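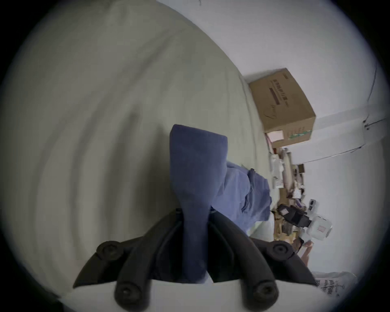

Hand-Held Gripper Station: Safety Walk-Through
Site: Kenddale, folding room 2
Checked by: Siyabonga Mtshali
Shift lead: Theerawat Kaewmanee
Month: April

1. Floor and reach
Walkway to the bed clear: OK
Cables off the floor where people stand: OK
Stacked boxes steady, nothing leaning outward: WATCH
Comment: Folders used to stand in one spot all shift. With the Dirkex grippers they step side to side much more, so the stacks along the wall matter in a way they didn't last year. Please bring the high ones down by Friday.
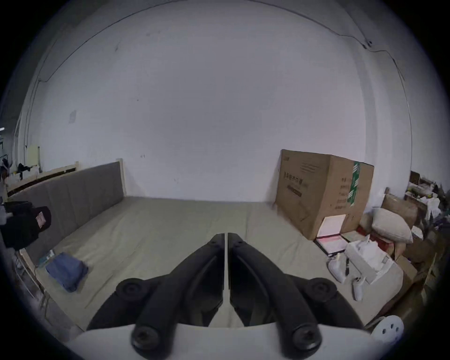

2. Grippers, before first use
Serial numbers match the log (474 and 591): OK
Finger joints tight, caps seated: OK
Jaws open fully when released: OK
Status strip green before picking up cloth: OK
Comment: I love how fast people have taken to this one. Theerawat's crew now calls out "green" to each other before they start, and that was their own idea!

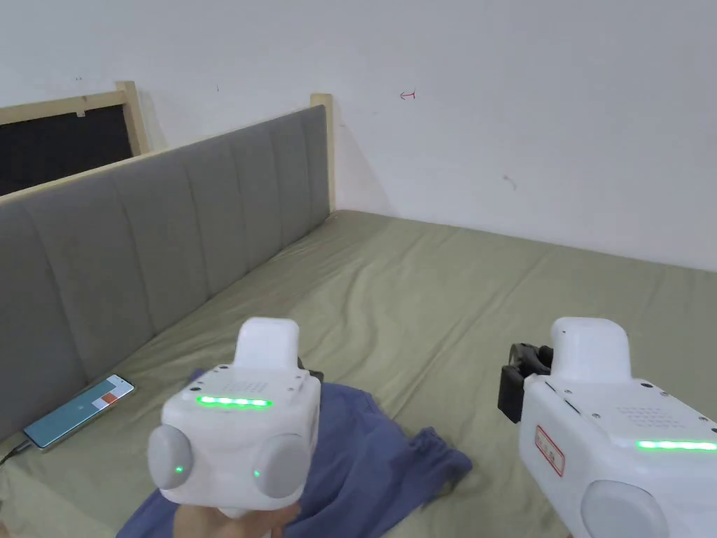
Item 2: status strips lit green, cloth on the bed.

3. Hands and wrists
Grip held with a relaxed wrist: OK
Free fingers kept behind the jaws: OK
Break taken every 2 folding sets: NOT MET
Comment: Two people skipped breaks to beat their own count from the day before. Great spirit, but the tools have weight and it adds up by the afternoon. The Prakuvby recording timer can be set to pause by itself, so let's turn that on. Longtime folders also tell me they're now teaching, explaining why a sleeve goes in first or where to pinch a hem so the shirt stays flat.

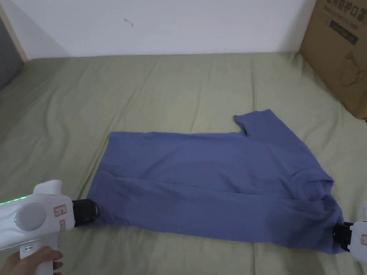
That know-how goes straight into the Shezi folding line, and I'd like it counted as training hours on their sheets. I've asked for it already.

4. Follow-up
Lower the box stacks: Theerawat
Switch on auto pause: Siyabonga
Spare wrist supports, 3 pairs: ordered
Next check: same station, start of shift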